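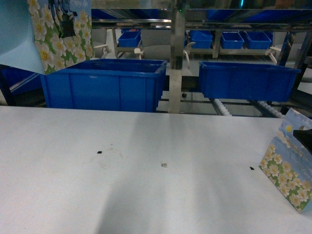
# Keep the Bag: How People in Skedstead Wrap, Save and Pass On Gift Packaging

November 5, 2020

I picked this topic because of my grandmother's closet. She has a shelf in there with nothing on it but saved gift bags, flattened and sorted by season, and when I was little I thought every house had one. Then I got to college and my roommate threw a perfectly good bag in the trash, tissue and all, and I think I gasped! So when Professor Amparo Chávez said our projects could be on any household habit as long as we could ask people about it, I already had mine.

## What I wanted to find out

My main question was who saves gift packaging and what happens to it after that. I also wanted to know if people feel weird about giving a reused bag, because in my family that's normal and I had started to suspect it wasn't everywhere else.

## How I did it

I made an online survey in August and sent it to everyone I could think of (my mom's coworkers, my old swim team, the neighborhood message board). I got 387 responses, which floored me. The form took maybe two minutes to fill out, and I'm sure that helped. I had to throw out a few where somebody had clearly just clicked the first choice all the way down.

After that I did phone interviews with people who had checked the box saying I could call. I planned to keep those short and I was terrible at it. One lady kept me on for 45 minutes and we got from ribbon to her sister's wedding to a recipe for lemon bars, which I have since made twice.

I also talked to the owner of Palomino, the card and gift shop downtown, because I wanted to hear about it from the selling side.

## Bags beat paper, and it isn't close

When I asked what people used for the last present they gave, over 80 percent said a bag. I had expected bags to win, but I thought wrapping paper would put up more of a fight. The reason I heard most on the phone was time. Paper needs scissors and tape and a clear spot on the table, and a bag needs you to find the tissue. A couple of people told me they're just bad at corners (same here).

The owner of Palomino said flowers and skies sell all year and that anything with a birthday message on it sells slower than you'd think. Her theory is that people buy plain designs so the bag can go on to somebody else's occasion later. 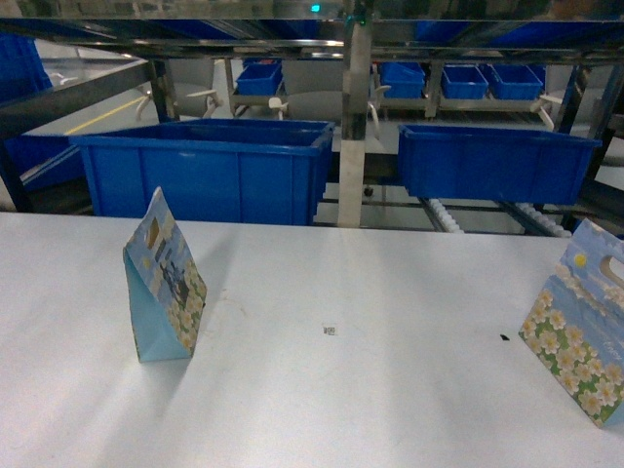
That matched what my interviews turned up. People talked about a "useful" bag and they nearly always meant one with no words on it. A bag that says Happy 50th is stuck in the closet until somebody you know turns 50.

The shop's best-selling line is called Rondeck, and the owner has her own word for how the paper feels, "satinness," which she said to me so seriously that I wrote it down and underlined it. Shinier bags show their creases more, according to her. I asked around about this and people who save bags did seem to prefer a duller finish, although I only thought to ask in the later calls, so I wouldn't lean on it too hard.

## Who saves, and who feels funny about it

Older people in my survey saved more, no surprise. What I didn't see coming was how many people my own age save bags but won't give one away again. They use them for other stuff! Carrying lunch, holding chargers, storing winter gloves. One guy keeps his sheet music in one.

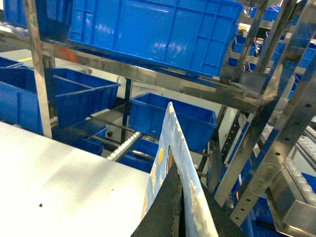
The embarrassment question got the longest written answers of the whole survey. Most people said they'd be happy to get a reused bag, and then a lot of those same people said they'd worry about giving one. I went back and reread those answers several times because I thought I had mixed up the columns. My best guess is that we're all a little harder on ourselves as givers. A crease at the top or an old piece of tape looks huge when it's your present.

The other worry was giving a bag back to the person it came from. Almost everybody I called had a story about this. My aunt writes initials in pencil on the bottom so it can't happen to her.

## Problems with my project

My sample is mostly people who know me or know my mom, so it leans toward Skedstead families who like filling out surveys. I also wrote one question badly. I asked "Do you keep gift bags?" without saying for how long, and somebody pointed out that she keeps them until she takes out the recycling.

If I did it again I'd ask people to write down what came into the house over one whole holiday season, and I'd want to follow a single bag from house to house to see how far it gets. I've penciled my phone number on the bottom of one of Grandma's, and she's giving it to her neighbor next week.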